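Grasping from a bin when the labels are mostly wrong

26th March

I said in January that I would write up the relabeling result once the numbers stopped moving. They have stopped moving, so this is the write-up. It is a small result and I don't think it needs a paper.

The setup is the usual one. An arm picks objects out of a bin, and a network looks at an image of the bin and a proposed grasp and says how likely the grasp is to work. We train the network on the arm's own attempts. Each attempt gets a label, success or failure, from a check made after the gripper lifts. Our check is simple. It compares the bin before and after, and it looks at how far the fingers closed.

The trouble is that the check is wrong a lot more than I used to believe. Thin things let the fingers close nearly all the way, so a good grasp gets marked as a miss. A failed grasp that shoves something across the floor of the bin changes the picture enough to be marked as a hit. I went through 2276 attempts by hand over the winter, and 1217 of them were cases where the two halves of the check disagreed with each other. Our old rule was to call all of those failures.

The method, which we call Boyer because that was the name of the folder, does three passes. First it trains only on attempts where both halves agree. Then it uses that network to score the attempts where they don't. If the score is very high or very low, the attempt takes that label. If it is in the middle, the attempt stays out. Then we train again from scratch on the larger set. I tried going around the loop more times and it made things slightly worse, I think because the network starts to believe itself.

We compared it with the old rule on two bins, the Grosasley set (boxes and bottles, all fairly polite) and the Grisstead set (whatever was in the cupboard). On Grosasley there was no difference worth reporting. The check was already right most of the time on those shapes, so there was little to fix. On Grisstead the new network was better in every one of the 6 runs, and the gain came almost entirely from flat things and things with holes or loops in them.

The flat ones are what I cared about. With the old labels the network had learned to stay away from anything low to the floor, and it would go for a bulky object in a bad position before it tried an easy edge.
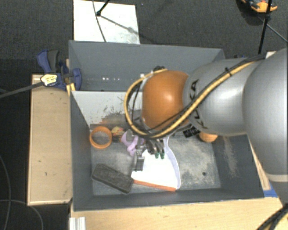 With the new labels it goes for rims and edges much earlier in a run. It still isn't good at them. The approach has to be nearly right or the fingers land on the floor of the bin and the arm stops on a force limit, and then I have to walk over and clear the fault. The network has no notion of that cost. A stop counts the same as a clean miss. I would like to change that next.

A few things I would do differently. I hand-labeled the attempts in the order they were recorded, and by the end I was more generous than at the start. When I redid a batch from the first day, I changed 4 labels. That is few enough that I left the rest alone, but shuffling them would have cost nothing. I also picked the two score cutoffs by looking at a plot, and I haven't tested how much they matter.

The code is in the Saltotska repository under the relabel branch. The hand labels are there too, in one text file, with my notes in the last column. Some of the notes are only a question mark. Those are attempts where I couldn't tell either, and they are left out of all the results above.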